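Subject: Re: [lamis-repair] Round red board, what to keep and what to pull
Date: 5/24/22

On 5/24/22 the list member at Skodotico wrote:
> I have a box of the round boards from the Lamis fans, 46 in all.
> Before I send them to Yalçınkaya for scrap, is there anything on
> them worth saving? I was going to cut off the connectors and let
> the rest go. Also, does it matter which way the power wires go in
> the green terminal? My notes only say "left to right."

I would not scrap them yet. The connectors are cheap and they get soft when you heat them, so you will ruin a lot of them for very little. The boards are worth more whole. Clillance was taking them last year if the outline wasn't chipped.

Start with the big capacitors. On the ones I've had here, the lower one is usually the one that goes. If it leans, check the legs before anything else. I've replaced more than 50 of them and most of those boards ran again with no other work. Use the 200 volt part or the 400, whichever matches the one you take out. Don't go by the color of the sleeve, it changed between batches.

Let them sit before you touch anything, and put a meter across the legs. I use a bleed resistor with clip leads.

I have one on the bench now, lying flat with the component side up. 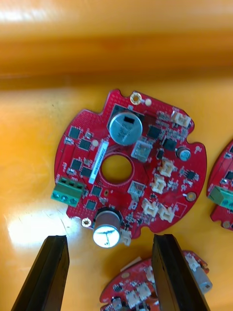

For the terminal, hold the board so the three screws are on your left and work from the top: line, neutral, ground. Your notes were probably written with the board turned a quarter. If the barcode label is still on, leave it on. Clillance asked for it the last time I sent any.

The mounting holes are gold plated and people get excited about that. There isn't enough there to bother with.

If you don't want to do the capacitors yourself, send me ten and I'll see how they look. You pay the postage.

Tülin Güneş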